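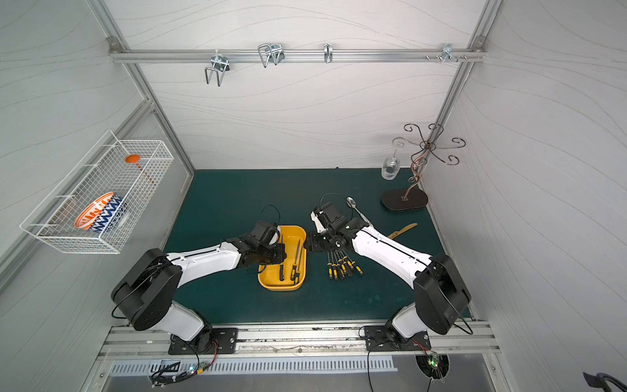
Budgeting for a two-arm tabletop setup - what am I forgetting?

Asked April 17, 2026, in Equipment and Planning

Hi everyone, long-time reader and first-time asker, so please be patient with me! I help run a small shared workshop and we have finally been given the go-ahead to price out a pair of tabletop arms for sorting and putting away hand tools and kitchen things. We want a walled-in cell more or less like the one in the photo, with both arms on a rail along the front, a mat for the floor, a basket on the side wall and a few hooks along the back. Trays, screwdrivers, bowls, a tumbler, spoons - ordinary stuff, and we would like to keep it that way, as ordinary stuff is what people here leave lying about.

The arms themselves I think I have covered. We have a quote from Kakus for the pair with grippers, and it is the one number everybody has agreed on. My trouble is everything else. I put down $238 for aluminum rail, posts and corner brackets, and $100 for "objects and bits," and then I sat looking at the page feeling sure I had left off half of what we need. We'd like to order before the end of the quarter and I only get to go back for more money once a year, in January.

So, two questions really. What did you end up paying for that you never wrote down? And is it worth buying a spare gripper up front, or should I wait until something breaks? Thank you in advance, and sorry for the long post!

Answer 1 (accepted)

Welcome! I went through this a year and a half ago with a very similar plan, and your frame number looks fine to me if you are cutting the lengths yourself. If you want it cut and tapped for you, get that quoted separately. Ours came to $143 on top of the material and I had to go and find it somewhere.

The things I left off, in the order they embarrassed me:

Cables. The ones in the box were fine until we put the computer where we wanted it, and then they were all too short. Budget for longer ones, plus clips and sleeves. You want enough slack over the gripper that it can turn freely, and you want the rest tied down well out of the way.

Power. Two arms, two supplies, lights, a computer, a screen. Buy a decent strip with a switch you can reach from where you stand. And ask about an emergency stop, which on our quote was an optional extra, way down on page two.

A second mat. Get it at the same time as the first so the color matches. I can't stress this one enough - ours got a slice in it from a dropped knife and the shop had changed suppliers by the time I went back. While I'm on the subject, if you're going to have knives in your tray, start with dull ones or butter knives and put a cover over the front before you move to anything sharp.

Objects. $100 is plenty if you go to thrift stores, and I'd say go to thrift stores, they're half the fun! But buy doubles of whatever can break. Glasses especially. We bought 6 matching tumblers and I wish we had bought a whole lot more.

Shipping. The arms are heavier than you'd guess once they're in their cases, and our freight charge was almost as much as the frame.

On the spare gripper, I would buy fingertips and wait on the full gripper. The tips wear, and they're cheap. If your lead time is more than a month, though, I might go the other way, so ring them and ask.

Answer 2

Agree with most of that but I'd get the whole spare gripper. We waited nine weeks for one. Nine weeks with one arm, and the whole reason we had bought a pair was to hold a thing with one and work on it with the other.

Also look at whether your quote includes software updates after the first year. Ours didn't.

Answer 3

just get a bigger table

Comment from the asker

Thank you both so much (and the table person too, I did go and measure, and you have a point). I've added cables, a second mat, freight and the cutting charge, and I've written to Kakus about the lead time on grippers and whether the stop button is included. If they say anything longer than a month I'll put in for the full spare. One more thing if anybody is still reading - did you bolt your frame to the bench or just let it sit there? Ours is an old workbench with a bit of a bow in the top and I'm wondering if I need to add a flat sheet of something underneath.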